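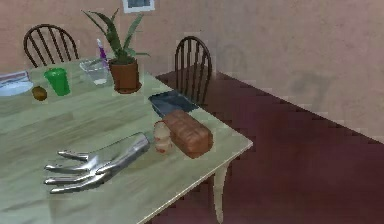

A loaf of bread and a baking tray on the table.

Guest Dock FAQ — Stukell Landing Marina

Do I need a reservation?
Weekdays, usually no. From June through Labor Day, call ahead for Friday and Saturday nights. We hold a slip until 6 p.m. unless you tell us you are running late.

How do I reach you on the water?
Call on VHF channel 16 and we will move you to a working channel. Please wait outside the Pledance breakwater until you have a slip assignment.

What size boats can you take?
The fairway between C and D docks is 110 feet wide. Boats over 50 feet go on the outside face of A dock. Have fenders ready on both sides.

Is there shore power?
Every guest slip has a 30-amp outlet. A dock also has 50-amp. Bring your own cord. Adapters are at the office with a deposit.

Where is the pump-out?
At the end of the fuel dock, open 8 a.m. to 5 p.m. It is free for overnight guests. The Kettani Creek station is closed for the season.

Can I bring my dog?
Yes, on a leash — and please use the grass by the Ciron Street gate, not the planters.

Can I grill on my boat?
No charcoal anywhere on the docks. Propane grills are fine at the picnic area. Galley stoves are fine too.

What is the gate code?
You get it at check-in. It changes every Monday.

How late can I check out?
Noon. If nobody is booked behind you, we can often stretch that to 2 p.m. Ask at the office before 10.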